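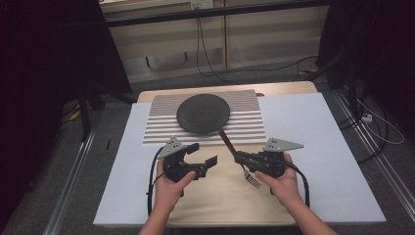 Pedier dinner set: plate, mat, tray and fork

I've been after a dark plate for ages, so when the Pedier set came down to 240 kroner I gave in and bought it (with a Pawlak voucher, so even less!). You get a round grey plate, a striped mat, a cream tray and a fork, and I've been eating off the lot since June.

The tray is my favourite. It's bigger than I expected, with soft corners and a low lip all round,

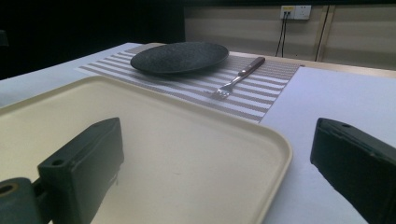

and it's light enough to carry to the sofa with one hand. Mine has picked up a faint scuff already, though you have to go looking for it.

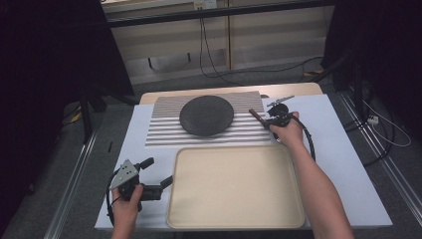
Washing up is where I'd moan a little. The plate is a matt one and I find gravy clings if you leave it overnight (I do). It does look lovely on the stripes, mind you, and the raised rim is handy for peas. I had a Vurka plate before, completely flat, and lost plenty of peas over the side. 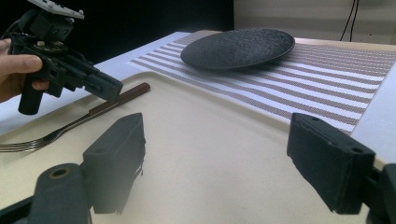
Skedier Supper Club, Reviews Desk

The fork has a reddish-brown wooden handle, so I do it by hand and it's been fine. I'd have liked a matching knife in the box. Four stars from me, and I'd buy the tray again on its own.

Vilgot Moen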